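Can automated equipment handle kitchen cleanup in a residence hall yet?

Posted by Naltbridge Housing Office, 18 April 2021

Our office manages 218 apartments with shared kitchens. We have been asked to determine whether a machine can put away mugs, clear produce from the table and wipe the surface without staff present. We would appreciate replies from organizations that have tested this work.

Mallmont Facilities Desk

Partially. In our trials, single items placed in a known position were handled dependably. Mugs on a stand proved more difficult, as each handle must be lifted clear of its peg and the neighboring mug left undisturbed.
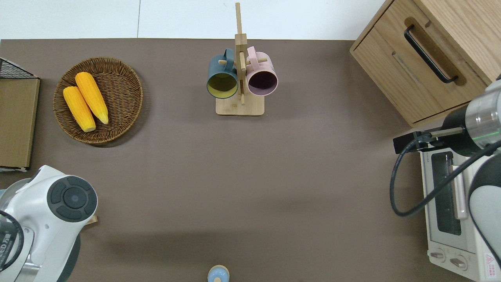 Tabletop work area with mug stand, corn in a basket and toaster oven.

We completed 300 attempts at removing one mug and returning it to the stand. Staff stepped in on 2 occasions out of every ten at first, and less often by December. Wiping was not tested. We advise against unattended operation near any heating appliance.

Magbanua Property Services

No. Buy a dishwasher.

Flukach Residential Trust

We concur with Mallmont regarding supervision. Residents should also be consulted before any purchase. Our survey drew 555 responses, and most residents preferred that cleanup remain with staff. Please confirm whether your kitchens share one layout, as this will affect setup time considerably.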